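Prorklow manipulation software: project meeting minutes

Date: 13 August 2025
Chair: Nia Wogan
Present: planning, perception, simulation and tooling leads
Apologies: none

1. Previous minutes
Accepted with one change. The April action on log storage should have been listed as closed.

2. Planner (Odeo)
The new grasp sampler was merged last week. It now proposes 24 candidates per object and drops any where the fingers would meet the bin wall. Planning time on the sorting task is down, but the arm still takes a long way round when the target is close to the side of the bin. The planning lead thinks the wall padding is too generous. Nia asked for it to be made a parameter in the task file so it can be changed without a rebuild.

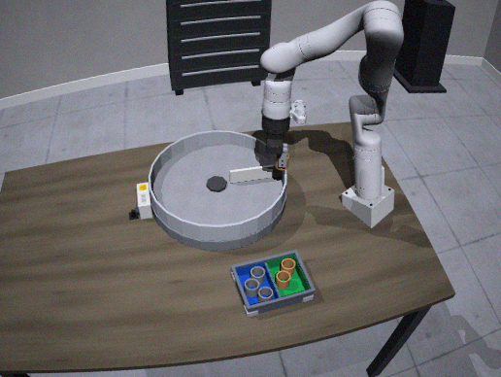
Item 2: bin sorting task in simulation, gripper lowered into the bin, two-compartment tray in front.

It was agreed to leave the tray where it is until the padding work is finished. Moving it now would make the old runs hard to compare.

3. Perception (Ellis)
Ellis was run over 2,000 simulated views. Long thin parts are still the weak point, mostly when they lean against the wall or lie partly behind the fingers. Shadows across the bin floor are sometimes segmented as parts. The perception lead proposed training with more varied light positions. Agreed, with a first batch of 1,000 views.

There was discussion of whether to correct the fisheye images before they reach the detector. Correcting them costs time on every cycle and throws away the edges. Training on the raw view was preferred for now. To be looked at again if pose error near the rim does not improve.
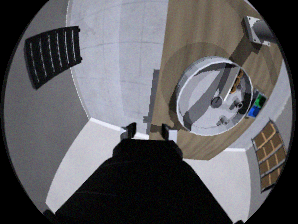

Item 3: fisheye view with the open gripper and the round container, shadow across the container floor.

4. Simulation and tooling (Skotov)
Skotov now replays a run from its log and stops at the first planner fault. It fails on logs recorded before the joint naming change. A conversion script was suggested and the tooling lead will write one. There are 74 old logs worth keeping and the rest can be deleted.

The nightly build was red twice, both times on a time-out in the collision tests. The limit will not be raised until someone has profiled them.

5. Actions
Wall padding as a task file parameter: planning lead
Light variation batch and rerun of Ellis: perception lead
Log conversion script: tooling lead
Profile collision tests: simulation lead
Circulate list of logs to be deleted: Nia Wogan

6. Other business
Request for a shared colour scheme for object masks, as Odeo and Ellis use different ones. Held over to the next meeting.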